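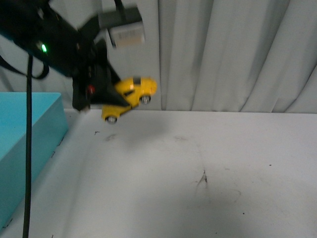
Intro to American Government, Unit 6: Who Gets to Spend the Money?
Instructor: Carolina Cunha

Welcome back! Today is the power of the purse, my favorite topic in the whole course, so bring your questions.

Article I says no money leaves the Treasury unless Congress has passed a law allowing it. Keep two words apart in your notes:

Authorization: a law that sets up a program and says what it may do.
Appropriation: a law that lets an agency spend money on it.

A program can have the first and get nothing from the second (this happens a lot!). 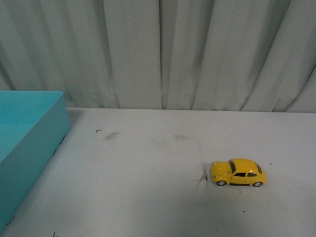

The president proposes a budget early in the year, but Congress can rewrite as much of it as it likes. The fiscal year starts in October. If the spending bills aren't done by then, Congress can pass a continuing resolution, a stopgap that usually keeps money flowing at close to the old levels. Without one, we get a shutdown.

Terms to know: earmark, rescission, impoundment, omnibus bill.

Reading: Barreto, chapter 7, then the short Teixeira essay on impoundment. It's a great fight between two branches and you'll enjoy it.

Response paper: up to 1,000 words. Should a president be able to refuse to spend money Congress has approved? Pick a side and go for it!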